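Panasiuk Family and Town History Circle
Minutes of the regular meeting, 15 July 2026

In the chair: Zlata Romaniuk
Also present: Pylyp Prokopenko, Mei Whitfield, Hạnh Mạc
Notes taken by: Stefaniia Sirko

Minutes of the last meeting
Read and approved with one fix. The Cuddale burial ground has a north gate and a lane gate, and we had them swapped.

Obituary index
Wonderful progress! Pylyp has now gone through the Celena paper up to the end of the bound volumes, and the index has passed 2,000 death notices. He read out a few of his favorites, including a long one for a ferry operator that gave more space to his horses than to his children. Mei asked how we are handling married women who appear only under a husband's name. After a good discussion it was agreed to enter the name exactly as printed, then add the maiden and given names in the next column when another record backs them up. Pylyp will go back over the early letters of the alphabet with this in mind.

Cuddale burial ground
Hạnh and Mei walked the older half and matched 156 stones to notices in the index, which had everyone clapping. There are 13 stones they could not read. Hạnh would like to try again in low evening light – no scrubbing, no chalk – and Zlata offered to hold the mirror. Mei pointed out that two of the matched stones give a different year of death from the newspaper. Both years will be kept in the index with the source beside each.

Denura letters
Stefaniia has finished typing up the first bundle of letters sent home by the Denura mill families. They are a joy to read, full of weddings, bad roads and who was buried beside whom. One mentions a funeral supper for a Mrs. Tate that we had only known from a single line in print. The second bundle is in much fainter ink and will be slower going.

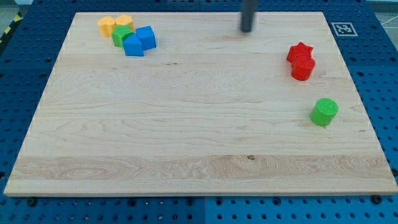 Zlata has offered to read the hardest pages aloud with Stefaniia, one person on the letter and one at the keyboard, as they did with the church register.

November open afternoon
All in favor of holding it again. Mei suggested a table where visitors can look up a family name and go home with a copy of the notice, and everybody loved the idea. Hạnh will draw a large map of the burial ground. Pylyp will ask about the upstairs room, and whether the elevator will be running by then.

To do
Pylyp: married names, early letters; room for November
Hạnh: second try at the unread stones; map
Mei: list of stones and notices that disagree
Stefaniia: Denura letters, second bundle, with Zlata

Next meeting at the usual time and place. Mei is bringing her grandmother's scrapbook of clippings.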